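Sultthorpe night bus, worth it?

melur_w
So I'm moving to Sultthorpe for work and trying to decide if I can live without a car. I'm on second shift, out at 11:30, and the last regular bus is long gone by then. Does the night bus really run all week? My new coworkers keep telling me to just buy something cheap and I don't want to!

ieva.k
I rode it all January and was late getting home 3 times. Get the monthly pass, sit up front, bring a book. It's fine!!

ebravo
Fine if you live by the Jenov stop, sure. I'm out past the water tower and it's a long dark walk after that. I gave up and bought my neighbor's old hatchback for 2,668 and I'd do it again.

ieva.k
Plus insurance, plus gas, plus parking... the pass is 140, Eusebio. You do the math

ebravo
I did, and I like being home before one, thanks

ausra_l
Kind of with both of you? I take the bus in and split a ride home with two people from my line. Ask around your first week, there's usually somebody going your way.

melur_w
Ooh, okay, I like that. My place is four blocks from Jenov so I'll try the bus first and report back.
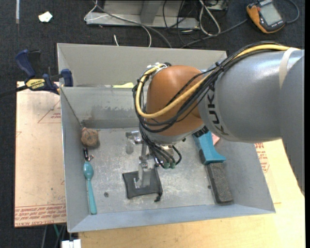 Last updated: March 3, 2019

Related threads
Bike racks at the Jenov stop
Apartments near Clilau that allow dogs?
Second shift people, when do you eat dinner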